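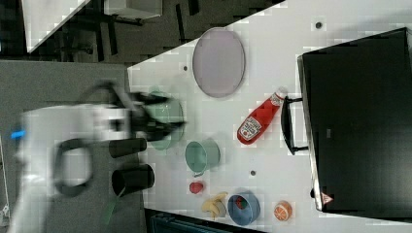
Entrevista a Siu-ming Yeh, responsable de equipamiento doméstico de la Fundación Avthorpe

La Fundación Avthorpe ha publicado este mes de junio la nueva edición de su guía de dotación básica para cocinas compartidas, un documento de consulta dirigido a residencias, viviendas tuteladas y centros de formación. Con ese motivo, el servicio de comunicación de la entidad conversó con Siu-ming Yeh, responsable del área de equipamiento doméstico, y con Chun-hung Peng, coordinador de las aulas de vida diaria.

La guía dedica su primer capítulo a la mesa y a la vajilla de uso corriente. Según explica Yeh, el orden responde a las consultas recibidas por los centros. «La mayor parte de las preguntas que nos llegan se refieren a cosas muy sencillas: qué cuencos comprar, si conviene que las tazas sean todas iguales, dónde se deja la salsa al terminar de comer. Los electrodomésticos vienen con sus instrucciones. La vajilla no», señala.

En materia de color, la edición actual modifica el criterio anterior, que recomendaba vajilla enteramente blanca. Las aulas disponen ahora de mesas blancas y de piezas en tonos suaves: cuencos verde menta, tazas de un verde azulado, platos ovalados de un lavanda grisáceo. «Un plato blanco en una mesa blanca obliga a buscar el borde. Para una persona con baja visión es un obstáculo en cada comida», afirma Yeh. La responsable aclara que no se trata de asignar un color a cada residente, práctica que la fundación desaconseja de forma expresa. «Hemos visto centros donde quien perdía su taza azul se quedaba sin desayunar con los demás. El color debe servir para distinguir un objeto de otro, y con eso basta».

Peng, que ha seguido la aplicación de la guía en las aulas de Pino y de Kuo, subraya el valor del plato ovalado. «Al principio lo consideré un capricho. Ocupa más en el armario y no encaja en todos los escurreplatos. Sin embargo, en la mesa permite servir una pieza larga sin que la guarnición se caiga, y se presta bien a la práctica de pasar una fuente de una persona a otra». El coordinador reconoce que en Kuo fue necesario sustituir el escurreplatos de origen, gasto que el centro no había previsto.

Las sesiones de recogida constituyen la parte central del programa. Cada grupo está formado por 8 participantes y dedica 24 minutos a despejar una mesa, clasificar las piezas y devolverlas a su lugar. El punto de partida es deliberadamente desordenado. «Una mesa real, después de comer, tiene una taza volcada y el kétchup tumbado junto a un plato», indica Peng. «Si preparamos el ejercicio con todo en línea, el participante aprende a recoger una mesa que no va a encontrar en su casa».

La guía establece una secuencia. En primer lugar se apartan los alimentos que puedan conservarse; después se levantan los recipientes abiertos, comenzando por los que tengan restos, y se dejan para el final los platos grandes. Las botellas de salsa se cierran, se limpian por el cuello y se guardan de pie, conforme a lo que indique la etiqueta. Yeh admite que este último apartado fue objeto de debate interno. «Había compañeros partidarios de guardar las salsas boca abajo. Optamos por no imponerlo, puesto que no todos los tapones lo permiten, y el texto se limita a pedir que se compruebe el cierre».

Preguntada por las tazas, Yeh se muestra partidaria de las asas pequeñas, aunque con reservas. «Se apilan mejor y se golpean menos en el fregadero. A cambio, una persona con artrosis puede no introducir los dedos con comodidad. Por ello pedimos a cada centro que mantenga dos modelos y que no retire el segundo por razones de espacio».

El suministro de las aulas corre a cargo de la firma Plulen, con la que la fundación mantiene un acuerdo de 5 años. Hasta la fecha se han entregado 2.336 piezas entre platos, cuencos y tazas. Las reposiciones se solicitan por unidad suelta, condición que Yeh considera imprescindible: «Comprar una caja entera por un cuenco roto acaba llenando los armarios, y un armario lleno es el primer motivo por el que la vajilla se queda en la encimera».

Los centros interesados en incorporarse al programa pueden remitir su solicitud a la secretaría de la Fundación Avthorpe hasta el 17 de junio. La solicitud deberá acompañarse de un plano de la cocina y de una relación de la vajilla disponible.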